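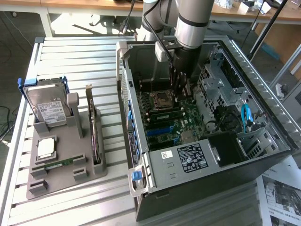 The Boring Examples Are the Ones We Need

Opinion, by Eirini Spanos

When I tell people that I collect examples for a learning robot, they ask how many we have. It is always the first question. At this moment the answer is 867, all from taking apart and putting together old desktop computers, and I notice that this number makes them satisfied or disappointed before they know anything else about it.

I want to argue that it is the wrong first question. A better one would be: what happened in the examples that you threw away?

In our workshop at Ostlow an operator guides the arm through one small job. Take the processor from its nest in the tray and bring it to the socket. Take the memory stick from its groove and press it into the slot. The computer lies on its side, open to the top, and the parts wait in a printed holder next to it. One job, one recording. Then everything goes back to its starting place and we begin again. It is slow work, and the slow part is mostly putting things back.

In our first month we kept only the recordings that looked good. The operator moved in one clean line, the part went in, and we were proud. If the gripper touched the drive cage on the way, we deleted the file. If the stick entered crooked and had to be lifted and tried again, we deleted this also. My colleague Panagiotis Zacharopoulos has very steady hands, and his recordings were beautiful. We trained on them, and the robot learned to be Panagiotis on a good day.

The trouble came when the day was not so good. The stick was a few millimeters too far to the left, and the robot pressed on the edge of the slot and continued to press. It had never seen a person stop, lift, and look again. We had removed every such moment with our own hands, because we were ashamed of them.

Since then we keep the corrections. For one model of tower we recorded 70 new examples, and in each of them the operator starts from a small mistake and repairs it. They are ugly to watch. They helped us more than the several hundred clean ones before them, and I would give away half of the clean ones to have more.

I know the objection. If you show a machine bad habits, it will learn bad habits. This is true, and I have seen it. One operator had the custom to wait above the socket before going down, and soon the robot waited there too, for no purpose. So I do not say to keep everything. A hesitation teaches nothing, but a recovery teaches a lot, and somebody must sit down and decide which one is in the file. In our group six people record and one person reviews. I think this proportion is wrong, and I have said it in more than one meeting.

The second thing that I would change is the holder. We print a place for every part — the drive stands here, the card stands there, the processor lies flat in its nest. For starting, this is correct. You cannot teach insertion if the robot spends all its time on searching. But a holder is also a promise about the world, and a repair shop does not keep this promise. When our project, which is called Pirkenov, moves to a real shop in July, the parts will lie in a box or on a cloth, wherever the technician has put them. I would like to see the holder turned a little between recordings now, and later taken away for some part of every session. It costs time and it makes the weekly number smaller.

And the weekly number is, I believe, the real problem. It is easy to put in a report. Nobody asks for a chart of different mistakes, well repaired. I started to make such a chart anyway. For the memory stick it has seven kinds of mistake, and for two of them we still have no recording at all. Next week we will record those two.

4/26/21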